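Cloth folding at the Hapeta club

The autumn term started in September and I am back helping at the robotics club in Cleltthorpe. This year the students voted to drop the maze cars and enter the household section at Vundmont, which means teaching a robot to fold cloth. I was against it at first. Cloth is horrible to work with compared with blocks, as it never lies the same way twice.

The plan is to collect demonstrations by hand. A student takes a gripper in each hand, picks up two corners of the cloth, lifts, folds, and puts it down. Each go is one run. Raelene Te Moana, who looks after the software side, wants 1000 usable runs before we train anything. We have 600 on the drive, and I expect we will throw a good few of those out when we go through them properly.

Most of the bad ones fail in the same way. People grab too far in from the corner, so the fold comes out with a flap sticking out of one side. Others close the jaws on the sheet as well as the cloth, and the whole lot comes up together. We now tell new starters to practise for 40 minutes before anything is saved. They complain, but the runs are better for it.

We also changed how we save the files. Last year everyone named their own, and we ended up with three folders called "final". Now the Midier script names them and asks for a note at the end of each run. The notes are mostly "ok" or "dropped it", with the odd longer one from a Year 9 who writes as if she were filling in a ship's log. Hers are the only ones I find useful when checking.

There are 6 students in the group this term. Two of them only want to do the training code, and I have said they can start on it once they have done their share of folding. One has already found a bug in the timing - the left and right recordings were starting slightly apart - so he has earned an early go at it.

Next job is a second cloth, something thicker. Raelene thinks a tea towel, I would sooner use a small bath towel.

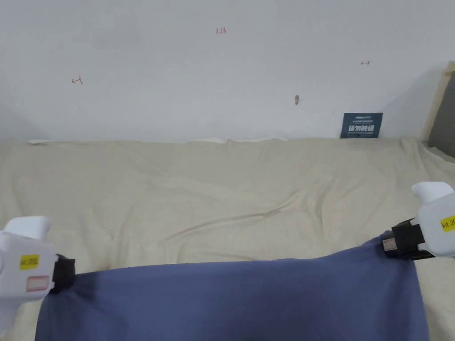
Whichever we pick, it will need washing a few times first to get the stiffness out, so I will take a couple home with me and bring them back for the next session. If you have old towels you don't want, drop me a line.

Contact | Copyright Hapeta Robotics Club blog | Back to top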